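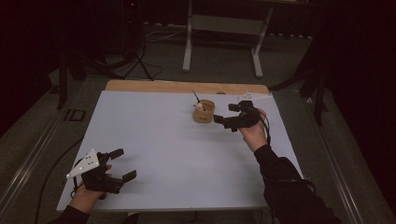

Small pot as brush holder: does it stay up?

Forum: Desk and Storage
Started by grososen_fan

grososen_fan
I would like to have an opinion from people who paint small things at home. I have a little tan pot for my desk and I want to keep one thin brush in it, the way it stands on the white table. The brush leans to the left and sticks up out of the pot. My worry is that it will fall over when I touch the table with my elbow. Is such a small pot good for this, or should I buy a real brush jar? I paint around 20 minutes in the evening, so I do not need a big system.

inkdrawer8
For one brush it is fine. For five brushes, no. I had a small cup from Cavus and with one brush it stood well, but when I put in the big flat ones it went over and my water glass went with it. Put a few coins in the bottom.

malý_corner
I do not agree about the coins. They make noise every time you take the brush, and they scratch the glaze inside. Use dry rice or a piece of modeling clay. Clay is best, you push the handle in and it stays in the angle you want.

inkdrawer8
Clay gets hard and then your brush lives there forever. I had this problem in March and I broke a handle.

malý_corner
Then you used the clay that dries in the air. There is another kind that stays soft. Please read the package before you say that it does not work.
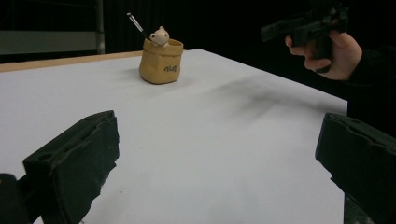 Clerkent Hobby Club, Painting and Paper Section

tapetable
I like this one very much! The pot is made like a paper bag with the top rolled down, and there is a small white animal looking out with its paws on the rim. Is it a bear or a mouse? I can't decide. There is something written on the front also, but I can't read it.

grososen_fan
I say bear, my daughter says hamster. It was a gift, so I do not know what the maker wanted.

malý_corner
Round head, small round ears, pink nose. For me it is a hamster.

inkdrawer8
Bear. But back to the question. The animal takes a big part of the opening, so there is not much place left for brushes. I would keep it for one brush or for a pencil, and the others in a jar from Grososen or any kitchen jar.

tapetable
One more thing, do not put a wet brush in it with the hair up. The water goes down into the metal part and the glue becomes weak. Dry it flat on a towel first and put it in the pot the next morning.

grososen_fan
Thank you, this I did not know. I always put it back directly after washing. I will try the soft clay, only a thin layer, and I will write here if the pot falls.

inkdrawer8
Still coins for me.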